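Werkstattbuch Comic, März, kurz nach halb elf abends

Heft 2 von Takberg ist jetzt komplett durchgetuscht, 15 Seiten, und mir tut die Hand weh. Facundo Valdebenito hat die Seiten gleich gelesen und findet, dass Vivis im Finale viel zu nett wegkommt. Hat er ja recht! Die Frau hat ganz Gurthorpe unter Wasser gesetzt und bekommt von Bangera am Ende eine Standpauke und eine Decke. Ich zeichne das letzte Panel neu: gleiche Pose, aber ohne Decke, und Bangera dreht sich weg.

Offene Baustelle ist das Cape. Auf Seite 67 vom Sammelband (alte Zählung) hängt es links über der Schulter, drei Panels später rechts. Ist bisher keinem Leser aufgefallen, mich macht es trotzdem wahnsinnig — wird vor dem Nachdruck korrigiert. 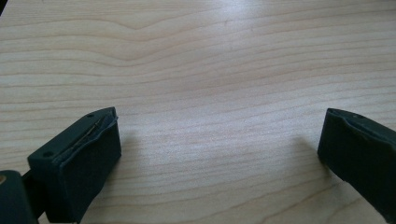

Helle Tischplatte mit welliger Maserung, links unten ein dunkler Greiferfinger.

Zum Lettering: Die neue Schrift läuft bei Umlauten zu eng, vor allem das Ü in den Schreiblauten (»RÜMMS« sieht aus wie ein Tintenfleck). Habe die Laufweite hochgesetzt und die Blasen auf den ersten Seiten angepasst, Rest folgt.

Druckauflage bleibt bei 1390, mehr gibt das Lager nicht her. Facundo will noch ein Variantcover mit Bangera im alten Kostüm, dem mit den albernen Stulpen. Bin dafür, aber erst nach dem Finale. Morgen zuerst das Wegdreh-Panel, dann die Graustufen für die Flutszene.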